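Gripper drops wheel covers after finger pad change, what do you check first?
Forum: Cell setup and maintenance
86 shares

ezequiel_s
Hello all. I look after one arm in our cell at Drenholm. It takes wheel covers and puts them in crates. Since I changed the finger pads, it loses a cover now and then. The counter is at 2,407 cycles with the new pads. I already did the zero position two times. Which thing would you check first?

olga.aranda
Hello Ezequiel. Did you clean the pads before mounting? New soft pads can come with something slippery from the mold. I wipe them with alcohol and let them dry well.

ezequiel_s
Yes, I wiped them, the same as Halvard Rønning showed us in March.

grerton_night
I would not touch the pads. Raise the grip force to 100 percent and see. If it stops dropping, you have your answer.

olga.aranda
I don't agree with this. On a thin plastic rim, full force bends the part, and then it jumps out when the arm turns. We broke many clips at Marinescu by this method.

grerton_night
Maybe with your covers. Ours are thicker and they survive.

a_palacios
Before force, look at the linkage. Push each finger by hand with the power off. If there is play at the pivot bolt, no setting will help you. Also check that the sleeve on the arm does not pull when the wrist is fully turned. I lost one week with that on our Zinia line.

ezequiel_s
Thank you, Aurelio. I pushed and I feel a little play on one side, but I am not sure if it is normal. Force I leave at nearly the old value for now. I put three pictures, two of the gripper and one with a cover in it.
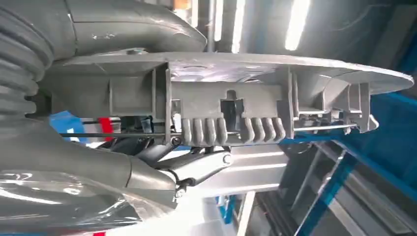
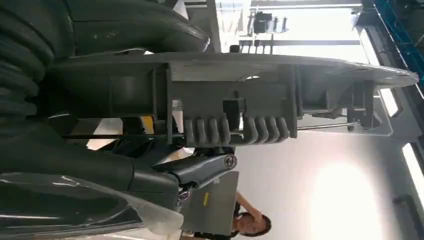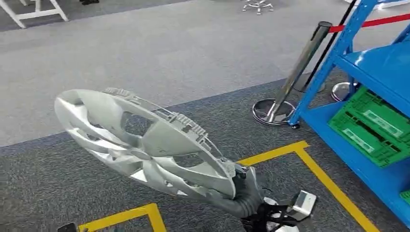
Reading time: 2 min

a_palacios
Good, this helps. In the first two I would start at the round bolt of the linkage under the gripper. Mark it with a paint pen and look again after one shift. From a picture I can't say if it is loose.

olga.aranda
In the last one the fingers hold the cover only low on the rim, and it is tilted. I would try to take it nearer to the middle before changing any hardware.

grerton_night
Or more force :) but ok, try the grip point first.

ezequiel_s
I will do the bolt first, then the grip point, one change at a time. I write again when I have the result.

Related threads
Torque values for finger linkage bolts
Cable sleeve too short at wrist, how to extend
Cleaning soft pads: alcohol or soap?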